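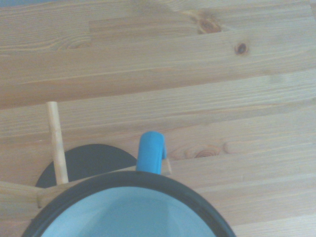 Fig. 1. Tabletop with knots.

Project report: a month of ink drawing
Grasthorpe evening studio, submitted Wed 18 August

The aim was 100 ink studies of the old Vedach mill, using only a dip pen. I finished 36. The proposal was written by a more energetic person with my name.

Materials were Bianchini black ink and a pad of Fendine smooth paper. The ink behaved. The paper feathered whenever I slowed down, so the roofline in studies 4 to 11 looks furry. From study 12 on I drew faster and the mill lost several windows.

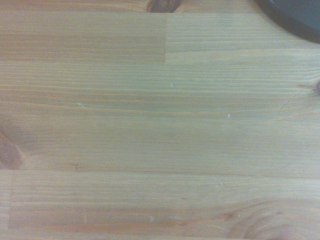
Fig. 2. Pale wood, close up.

Hatching improved most – by study 20 the shadows went in one direction, generally the right one. Water did not improve. I tried stippling the millpond and gave up at 783 dots, with most of the pond to go.

The remaining 64 studies are rescheduled for November, when the trees will have fewer leaves to draw.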